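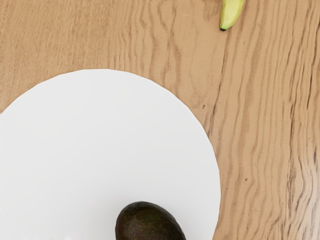 Avocado on the plate, banana waiting its turn.

Fruit bowl economics, then. Drerkcombe, a wet morning in January, and Giorgia Mancuso is on her third crate before eight. Hard as cricket balls, the lot. She doesn't mind. Hard sells on Tuesday's price and ripe sells on nobody's, or so her uncle used to put it.

The shop is tiny. One till, one kettle, a back room she calls the nursery. Pears in there, mangoes, avocados in paper bags with the tops folded over. Each bag gets a pencilled date. No fridge until they give at the stalk end, and never squeeze the middle, you'll bruise it and the next customer gets a brown thumbprint for 84p.

Bananas go on the far side of the room. They give off ethylene and hurry everything along, handy if you want guacamole tomorrow, a nuisance if you've 26 melons to get through. Nazareno Sala lost a whole delivery that way at his place in Povberg. Still cross about it.

His mother Concetta just puts hers on the windowsill and waits. "You look at it, you know," she says. Fair enough. I've been looking at mine for 15 years and still cut in a day early.

Too soon? Slice it thin, lime, salt, plenty of chilli. Gone over? Mash, toast, dont tell anyone. Mancuso's shuts at four, earlier if the pears run out.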